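10月24日 生け花セル整備メモ

朝、電源を入れたら第4軸が鳴いた。キュッ、という短い音で、原点復帰の最後の数度だけ。先週からたまに聞こえていたのを、全員が空調のせいにしていた気がする。自分もそのひとり。今日は空調が止まっていたので言い訳が利かず、午前の予定をつぶして開けることにした。

対象はいつもの花挿しセル、通称Eline。黒いアーム一本、木の天板、周りの黒いフレーム。6月にAstportから越してきてからは、制御箱の置き場が変わった以外ほぼ手を入れていない。つまり掃除もあまりしていない。

■ 第4軸

カバーのねじ4本のうち1本が、手で回る状態だった。前回閉めたのが誰かは履歴を見ればわかるが、見ないでおく。中は予想よりきれい。ベルトに毛羽立ちなし、歯の欠けなし。張りだけが緩い。張力計で測ると45Hz。うちの基準は64Hzなので、これは緩いというより、だらけている。

テンショナーを少しずつ送って64Hzに合わせ、手で往復させてから測り直し。一度58まで落ちたので再調整、二度目で落ち着いた。ねじは対角に仮締めしてから本締め。緩み止めは青。赤のほうが棚の手前にあるが、赤を使うと次に開ける人間に恨まれる。次に開ける人間はおそらく自分である。

復帰後、原点復帰を10回。音なし。11回目に鳴ったらどうしようと思って11回目はやらなかった、と書きたいところだが、やった。鳴らない。

■ ケーブル

肘の内側で、ハンド行きの信号線が束ねバンドの角に当たっていた。被覆にうっすら筋。芯は出ていない。バンドを切って布テープ巻きに変更、曲げの余裕を指2本分とった。前の束ね方は見た目が大変美しく、写真映えもするが、第5軸を振り切るとぴんと張る。美しさのほうを諦めた。

ついでにコネクタを一度抜いて挿し直し。ロックの爪が片方かかっていなかった。先月の「原因不明、再起動で直る」が3件ほどあるのは、このあたりが怪しい。ただし証拠がないので、件名は原因不明のまま残しておく。

■ ハンド

指先のゴムを両方交換。旧品は内側がてかてかで、細い茎をつかむと回る。茎が回ると花の向きが変わり、花の向きが変わると見学に来た人が「個性的ですね」と言う。
新品はGillの薄いほう。厚いほうは在庫が山ほどあるが、細茎には向かない。発注するときは型番の末尾を見ること。見なかった結果が、あの在庫の山だ。

開閉の再校正。全閉でゼロ、全開の値は前回とほぼ同じ。把持力は造花用の設定のまま据え置き。以前、生花用の値をそのまま読み込んだ人がいて、一日じゅう茎を落としていた。設定ファイルの名前が一文字違いなのがよくない。今日、名前を変えた。旧名で呼んでいるスクリプトが2本あったので直した。3本目があればそのうち悲鳴をあげるはず。

■ 天板とカメラ

天板を乾拭き。つやがあるので照明を拾う。閾値を下げたくなるが、下げると今度は透ける花瓶の縁が消える。透ける花瓶というものは、人間には涼しげで、画像処理にはただの嫌がらせである。今回は露光をひと目盛り落とすだけにとどめた。

固定カメラの根元は増し締め不要。レンズは指紋ひとつ。指の大きさから犯人を推定しかけたが、自分の指とぴったり合ったので調査を終了した。

カメラと天板の位置合わせは取り直し。校正板を天板の四隅と中央に置いて撮り、残差を確認。右奥だけ少し大きい。天板の反りか、板の置き方か。置き直したら小さくなったので、置き方ということにする。反りの可能性は捨てていないが、今日は追わない。

■ 試し動作

花材を並べて低速で流した。動作の内容はいつものとおり、寝かせた茎を拾って花瓶に立てる。速度は上限の3割から始めて、問題なければ5割まで。

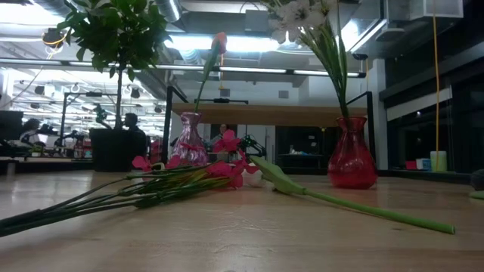 Eline、天板上。濃いピンクの束と薄緑の一本は寝かせた状態、花瓶はピンクと赤。アームは花の陰。

3割、異音なし。把持後の茎の回りも出ない。5割に上げると、放すときに手首がわずかに揺れる。ベルトを張ったぶん応答が変わったのだと思う。前のゲインは、だらけたベルトに合わせて誰かが上手に詰めたものらしく、そこは感心した。感心しつつ第4軸のゲインを一段下げ、整定待ちを足したら収まった。

つぼみの長い一本は、まだ苦手。先が茎と似た緑なので、検出がどちらを頭と呼ぶか迷う。尻からつかんで逆さに持っていく癖があり、花瓶の上でしばらく考えこむ。こちらはハードの話ではないので、認識側の課題表に足した。表題は「上下」。

昼をまたいで連続運転。600サイクルで止めて記録を確認した。非常停止なし、通信切れなし、把持失敗はあったが復帰動作で拾い直している。第4軸の電流は前回記録より低く、山も揃っている。温度は手を当てて「ぬるい」。センサの値も同じことを言っていた。

■ 困ったこと

・Ororowの保守画面が、ベルト張力の入力欄で小数を受けつけない。64は入る。64.2は怒られる。今日は64で通した。
・カバーのねじ、予備が長さ違いしか残っていない。長いほうを入れると中の配線板に届く。絶対に入れないこと。袋にそう書いて貼った。前の袋にもそう書いてあったが、字が薄かった。
・六角レンチの3mmがまたない。2.5と4はある。世の中の3mmはどこへ行くのか。
・電源投入直後の警告音が大きい。机に向かっている人に毎朝振り向かれる。音量設定を探したが見つからず、スピーカーの穴にテープを一枚。恒久対策とは呼ばない。

■ 次に触る人へ

第4軸の張力は一週間後にもう一度測ること。新しい位置でなじむと、たぶん少し落ちる。60を切っていたら張り直し、切っていなければ触らない。触りたくなる気持ちはわかるが、触らない。

指先ゴムの交換日はハンドの裏にラベルで貼った。前のラベルは剥がした。二枚重ねにすると、三代前の日付が出てきて考古学になる。

ゲインを戻したくなったら、先に今日の設定を別名で保存してからにしてほしい。保存先は共有の「Eline/設定/整備後」。「整備後2」や「整備後_最新」を作らないこと。もうある。どちらも最新ではない。

旧ベルトは張り直しで継続使用、新品は引き出しの二段目に未開封で一本。次に鳴いたら交換でよいと思う。所要は半日、3mmのレンチが見つかった場合に限る。

16時すぎ、カバーを閉めて原点に戻し、電源を切った。ねじは4本とも締めた。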